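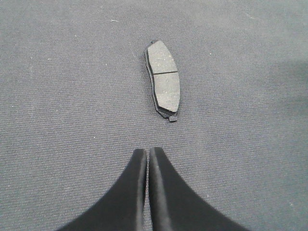
# The Pad Set

The order from Volenness called for 1000 episodes of one brake pad, friction side up, on gray cloth. The operator had the Trumel cell, second from the loading door, and a keyboard with the period key worn smooth.

An episode was simple to define. The pad lay somewhere on the cloth. The arm came down from its start pose, the fingers opened, closed on the pad, lifted it, carried it to the tray, and let go. The operator drove all of it with two hand controllers and a foot pedal. Pressing the pedal started the recording and pressing it again stopped it. After the second press a prompt came up on the left monitor with a field for the outcome and a field for notes. The outcome field took one of two letters. The notes field took up to 100 characters, and most operators left it blank.

The operator did not leave it blank. On the first morning the entries read:

> start pose high, pad near center, slot above middle

> fingers nearly closed at start, opened late

> lint upper left, left in place

The lint was covered by the protocol. Section 5 said the surface was to be left as found between episodes unless debris touched the part. The operator had read the protocol twice, once for the certification and once on the bus.

By the noon break the work had a rhythm. Place the pad, step back behind the tape, sit, press, drive, press, type. The approach was the part that took skill. The wrist camera rode close above the fingers, and on the right monitor the two black tips always came up from the bottom, meeting in a point, with whatever was being reached for somewhere beyond them. New operators aimed with the point. This worked for small parts and failed for long ones, which had to be taken across the middle with the wrist turned. The pad was a long one. Grasped by its tab, it swung and slipped. Grasped across the friction face, it came up level.

The operator ran the grasp across the face until the motion needed no thought.

---

The review came from Crăciun, the office that bought the data from Volenness and trained on it. It arrived as a table with one line for each batch. Batch one was accepted. Batch two was accepted. Batch three was marked *low variance*.

The operator opened the attached plot. Every episode in the batch had been reduced to a thin line showing the path of the wrist, seen from the side. In batch one the lines made a loose bundle, like cut wire. In batch three they lay on top of each other so closely that they made a single dark band. At the end of the band, where the fingers closed, there was no spread at all.

The comment underneath said: *Demonstrations are too similar. Policy will not recover from displaced states. Please include corrections.*

The operator wrote back through the ticket system and asked what counted as a correction. The reply took a day.

*Approach from a poor position. Notice. Adjust. Complete the task. The adjustment is the useful part.*

The ticket was closed from the other end.

---

It was harder than it sounded. A mistake made on purpose had a shape to it, and the shape showed up on the plot. The operator tried coming in too far left and then moving right. The lines for those episodes bent at the same height each time, at an angle that could have been drawn with a ruler. Batch four came back marked *scripted*.

For batch five the operator changed the placement instead. The pad was set down with eyes closed. It landed turned, or close to the edge of the reach, or with the tab pointing away from the arm. Twice it landed friction side down and had to be flipped, because the order was specific on that point. Then the operator sat down and pressed the pedal before looking at the monitor.

The first of these episodes ran long. The arm drifted over bare cloth for several seconds while the operator searched. The pad came into view at the top of the monitor and the wrist turned too far, came back, turned again. The fingers opened, closed on one corner, and lost it. On the second try they held. The whole thing looked like somebody hunting for keys in a coat.

The note read:

> found late, turned twice, missed corner, second grasp ok

The outcome field got the letter for success. The operator looked at it for a while before pressing enter. Under the old guide, which had hung beside the door until September, that episode would have been deleted and run again.

Batch five was accepted. There was no comment.

---

Trumel cells had a playback mode. It was meant for calibration. A stored episode could be loaded and the arm would repeat it joint by joint, paying no attention to what was on the cloth. The operator sometimes used it at the end of a shift to check the wrist for play.

In the last week of the order, a different item appeared in the menu, below playback. It was called *Mutenex 14*, and the release note beside it was one line: *Checkpoint for on-site evaluation. Keep pedal within reach.*

The evaluation sheet asked for a set of trials with the pad placed by the operator. The operator put the first one in the easiest place on the cloth, a short way above the point of the fingers, upright, leaning a little. Then came the walk back behind the tape. The chair, the pedal. The hand controllers stayed on their hooks.

The arm did not move for a moment, which was normal while the weights loaded. Then it came down.

It went straight in. The fingers opened early, wider than they needed to, and the wrist turned at the height where the operator's wrist had always turned. It took the pad across the friction face, lifted it level, carried it over, and released it in the tray. The operator typed the letter and wrote:

> clean

The second trial was placed with eyes closed.

On the right monitor there was only weave. The arm held its start pose and then began to drift left, low and slow. It passed over a white fleck and kept going. It stopped and drifted back. The tab of the pad came into view at the top right corner and the wrist turned toward it, too far, and came back, and turned again.

The operator had one foot above the pedal. The sheet allowed a stop at any time, with the reason to be given in the notes.

The fingers closed on a corner of the pad and slipped off it. The pad shifted on the cloth by the width of the slot. The arm rose a short distance and waited there – the same wait, as near as the operator could judge, that had gone into batch five while a thumb was being moved from one button to the next. A hand controller needed that time. The arm did not. It had no thumb and no button, and it waited anyway.

Then it went down again, crossed the pad at the middle, and held.

The operator logged the success and loaded the episode into the plot window. The line was thin and crooked. The operator pulled up batch five and laid it over the top. No line in the batch matched. Several came near for part of the way and then went off somewhere else.

The notes field was still open.

> found late. turned twice. waited before second grasp, cause: me

The counter under the field showed room for more. The operator deleted the last two words, typed *operator timing in source data*, and submitted it.

---

Crăciun answered the same afternoon, faster than it had answered anything.

*Is the wait harmful to the task?*

The operator ran the rest of the sheet before replying. The wait appeared in every trial where the first grasp failed. It never appeared where the first grasp held. It did not cause a drop. It lengthened the episode slightly and did nothing else that could be measured with the instruments in the cell.

*No,* the operator wrote.

*Then leave it in. It can be trimmed later if the cycle time matters.*

The ticket was closed from the other end.

There were still episodes left on the order. The operator placed the pad, stepped behind the tape, sat, and pressed. The arm came down under the hand controllers this time. On a missed grasp near the far side of the cloth, the operator lifted the wrist, moved the thumb across as fast as it would go, and went in again with almost no delay.

The next miss, it was slower. The thumb had its own habits. The operator typed the letter for success, entered the note, and got up to set the pad down again.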